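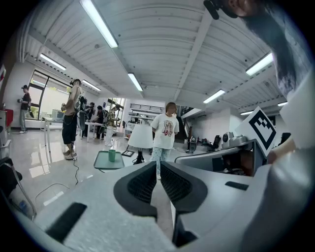

Figura 1. Vista desde una pinza de mano, con el marcador de una segunda pinza a la derecha.

Tema 6. Recogida de demostraciones con pinza de mano
Curso de Aprendizaje de Robots, grupo de Valderrama

En el tema anterior las demostraciones venían de teleoperación. En este la persona lleva la pinza en la mano y la cámara va montada en ella, de modo que el robot no interviene hasta la fase de evaluación. Se gana velocidad y se pierde control sobre la cinemática: un gesto cómodo para la muñeca humana puede ser imposible para el brazo.

Definiciones
Episodio: grabación continua de una tarea, desde la postura inicial hasta soltar el último objeto.
Sesión: conjunto de episodios de una misma persona sin recalibrar.
Conjunto Kirport: el que usaremos en la práctica 2. Contiene 500 episodios de hasta 18 segundos.

Trabajo en sala
Cuando varias personas comparten el espacio, el fondo cambia de un episodio a otro. No se descartan esas grabaciones — la política tiene que aprender a no depender del fondo. Sí se descartan las que pierden la localización o tapan el objeto durante el agarre.

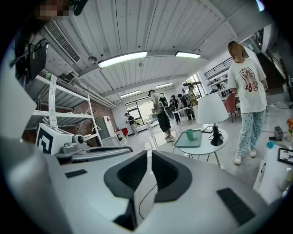
Ji-hoon Um objeta que la variedad del fondo sirve de poco si el objeto aparece siempre en la misma posición, y que él repartiría primero las posiciones de partida y después los lugares. Es una objeción razonable y se retoma en el tema 7.

Antes de grabar
Comprobar que el marcador se lee con la pinza abierta y cerrada. Sincronizar relojes si se trabaja a dos manos. Anotar tarea, operador y lugar en la hoja de sesión, no en el nombre del fichero.

Para la práctica
Entrenar dos políticas con igual número de episodios, una con un solo lugar y otra con varios, y comparar la tasa de éxito en un lugar no visto. Entrega en febrero, por parejas.

Lectura: apuntes de Terkcombe, apartado de calibración.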